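Home | Checklists | Cell 2 | Contact
Filed under: Safety rounds, Data collection

Pre-session check, ring task, 3rd September
Checked by Vija Paju. Second reader: Gion Bühler.

1. Emergency stop pressed and released, arm stays still after release. OK.
2. Wrist camera cable has slack in every pose. OK, but the clip near the elbow is worn. Please order a new one from Nustik.
3. Finger covers without tears. OK. Look again after 300 episodes.
4. White board clean and fixed. Partly OK – there are smudges, and I ask that it is wiped before each block.
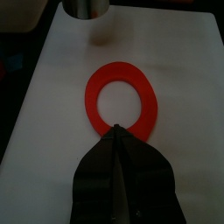 5. Closing force at the low setting. OK. Deividas had it higher in March and the policy learned to push down on the board, so we lost 49 episodes.
6. Start position of the ring changed between episodes. Not OK. The operator puts it back to almost the same place each time. Use the list of positions from Granine.
7. Failed attempts kept and marked as failed. OK.
8. Operator stands outside the yellow line while the arm moves. OK after one reminder.

Session may begin when point 6 is corrected. The target stays at 900 episodes. Questions about the labels go to Arūnas Hunt.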